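Werkstattbuch, August, kurz nach dem Mittagessen

Heute also endlich die Kistenfrage. Barış Şimşekoğlu hat mir schon vor den Ferien gesagt, dass die alten Stapelkisten im Regal nichts mehr taugen, und ich hab's natürlich liegen lassen. Jetzt sind von den Seslow-Kisten drei am Griff eingerissen und ich muss zugeben, er hatte recht (steht hiermit schriftlich da, Barış, freu dich!).

Angefangen hab ich mit Ausräumen. Was sich da alles angesammelt hat! Schlauchreste, ein halber Karton Schleifvlies, die Lieferscheine von Skultport vom letzten Jahr und ganz unten die Dichtungen, die Kvido seit dem Frühling sucht. Die liegen jetzt bei ihm im Fach, in der Tüte mit dem roten Clip. Die Schlauchreste unter einer Handlänge sind weg, den Rest hab ich nach Durchmesser gebündelt.

Dann Maß genommen. Regaltiefe passt für die großen Kisten knapp, wenn man die hintere Leiste abschraubt. Hab ich gemacht, Schrauben kleben mit Kreppband am Pfosten. Pro Boden gehen drei nebeneinander, mehr wird Gewürge, weil man dann mit den Fingern nicht mehr dazwischenkommt.

Zur Kiste auf dem hellen Holztisch: blaugrau, rechteckig, tief, mit hohen schrägen Wänden. Gefällt mir an sich gut, an kleine Teile am Boden kommt man aber schlecht ran – ich war mit dem Arm bis über den Ellbogen drin und hab trotzdem nach der letzten Unterlegscheibe geangelt. Für Schläuche und Vlies prima, für Kleinkram brauchen wir was Flacheres.

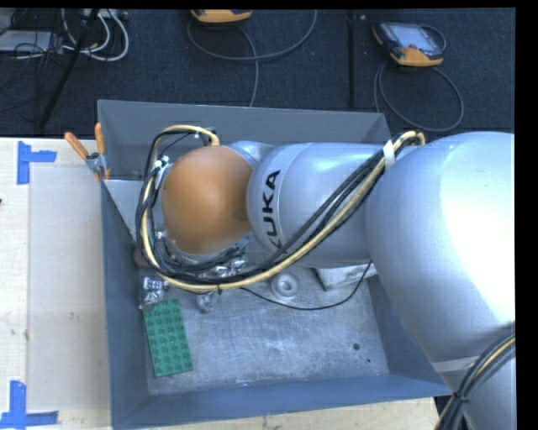 Was noch offen ist

Bestellung: Ich würde 10 von den tiefen nehmen und dazu ein paar flache Einsätze. Leclerc hat welche im Katalog, Tirimix auch, bei Tirimix fehlt mir aber die Angabe zur Bodenbreite. Kvido Šťastný wollte dort anrufen. Kvido, falls du das liest: bitte innen messen lassen, am Boden, oben nützt uns bei den schrägen Wänden gar nichts!

Etiketten: Das Papierzeug hält auf den Kisten ungefähr 8 Wochen, dann rollt es sich auf. Vorschlag von Barış sind Anhänger am Griff. Probiere ich an der Vlieskiste aus, die steht vorläufig auf dem untersten Boden links.

Und bitte den Kreppbandstreifen am Pfosten nicht abreißen – die Schrauben für die Leiste brauch ich noch. Die kaputten Seslow-Kisten stehen neben der Tür, wer eine für daheim will, nimmt sie mit.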